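Search this board
Search
Advanced search

Hadgu teardown cell – fingers slipping on graphics cards

benchrat76
Cell 3 again. Two-finger gripper, wrist cam, pulling cards out of old desktop towers. Worked fine through October, now every so often it closes on a card, lifts, and the fingers just slide up the shroud. Card stays put. Controller thinks it has a part and carries on to the bin with nothing. 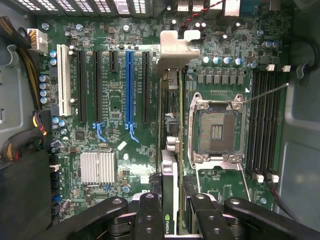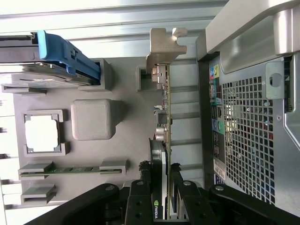 Approach with a finger either side of the graphics card, both shots.

How often should the pads on the fingers be changed?
Go by cycles and by look. We swap at 600 picks, sooner if the surface is shiny or a corner is lifting. Write the count on the cell sheet when you swap, otherwise the next shift guesses.

benchrat76
ok that was quick. We have no count. We have "looks ok". Will start one.

slotlatch
Before you blame pads – is the latch on the card slot being released first? On those Dell boards there's a blue plastic hook at the end of some of the slots. If the latch is still holding, no pad in the world is going to pull that card. You'll slip every time or you'll rip the slot off.

benchrat76
Latch gets pushed by the operator before the case goes in. Supposed to. Rear clamp over the brackets too.

slotlatch
"supposed to"

benchrat76
yeah yeah

torque_and_tea
Had the same on a Wisden gripper last year. Different fingers, same slide. Ours was neither pads nor latch, it was the wrist. Whole thing had rotated a hair after somebody leaned on it reaching for a screwdriver. One finger touched early, pushed the card sideways, then the other one came in with half the pad. Looks perfect on camera bc the camera rotated with it.

Check it with a gauge block. Close on the block slow, 4 different heights, watch which finger touches first. Should be both. If its always the same one you have a centering problem.

slotlatch
Disagree with doing that first. Takes ten minutes to check a latch and costs nothing. Regauging means cell down, re-teach, half a shift gone. Start with the cheap thing.

torque_and_tea
Closing on a block is not a re-teach. Five minutes with the robot in slow. You only re-teach if it's off.

slotlatch
And when it's off by a hair, which it always is, somebody will want to re-teach. Seen it.

binrunner
Cleaning? Old office towers are full of dust and it gets into foam like you wouldnt believe. We wipe fingers at the start of the shift and again after lunch. Isopropyl on a lint free rag for the metal, DRY brush for the pads. Do not soak foam pads in alcohol, the glue lets go and you get one pad stuck to somebodys card in the bin.

benchrat76
uh. We've been soaking them.

binrunner
there you go

slotlatch
Could be. Still check the latch.

kestrel_maint
We run two cells from Dilodum doing the same job, memory then cards then drive. Our setup list, for what its worth. Copied off the sheet on the guard door so excuse the shorthand:

- case seated in fixture, shove it toward the back stop, then clamp
- all loose wires tied out of the way BEFORE cards. A wire under a finger will open the grip just enough
- latch and bracket clamp open, operator initials it
- fingers wiped, pads looked at, count written down
- slow close on block, both touch together
- first pick at 3 percent speed with somebody watching
- check the "part present" width window. Ours was set so wide that closed on air counted as a card lol

That last one is why yours goes to the bin empty handed. Separate fault from the slipping. You've got two problems.

benchrat76
Huh. Did not think of it as two. Where do you set the width, in the gripper page or in the program?

kestrel_maint
Program, on ours. Measure the actual closed width on a card three or four times, take the smallest and the biggest, leave a little either side. If you do single slot and double slot cards give them separate windows. Dont be lazy and make one window to cover both. Thats what we did.

torque_and_tea
Agree on the window. Also put a second check after the lift, not only at close. Card can be there at close and gone 20 mm later, which sounds like exactly your case.

slotlatch
Second check yes. On that we agree.

quietbearing
What force are you running? Everybody skips this. When grips slip people turn the force up, the shroud flexes, grip gets worse. Plastic shrouds bow in the middle. Move the grip point toward an end where there's something solid behind it and turn the force DOWN.

benchrat76
Somebody on nights turned it up. I can see it in the log. Went from where it was to near max and the slipping starts not long after.

quietbearing
mm hm

torque_and_tea
Or the slipping started and thats why they turned it up. Log wont tell you which. Look for retries before the force change.

benchrat76
Fair. Retries are in there, a few, before the change. Not many. So something was already going and then the force made it worse? Maybe.

binrunner
soaked pads. my money is there

kestrel_maint
Has anyone tried the Stostulance pads? The ribbed ones. We got a sample bag and they hold good on plastic but chew up fast on anything with a sharp sheet metal edge. Roughly half the life of plain foam for us. Went back to plain.

quietbearing
Tried them, liked them, but we only do plastic shrouds. For mixed work no.

benchrat76
Update. Did it in slotlatch's order to keep the peace. Latches – fine on every case I checked, nights are doing it. Block test – left finger touches first, by a tiny bit, at all heights. Pads – one was half off under the corner, you couldnt see it till you pushed sideways with a fingernail. New pads on, dry brushed, force back to the old number. Width window narrowed, second check added after lift.

Ran 76 cards since. No empties to the bin. One slip, the second check caught it and the cell stopped like its supposed to.

torque_and_tea
And the left finger?

benchrat76
Left it for now. Want to see if it gets worse before I touch the wrist.

torque_and_tea
I'd fix it. It'll eat the new pad on that side.

slotlatch
I'd leave it. Mark the wrist joint with a paint pen across the seam. If the line breaks its moving, then fix it. If it doesnt, shim the finger next time you're down anyway.

benchrat76
Paint pen done. Will post when the pads hit 600 or when the line breaks.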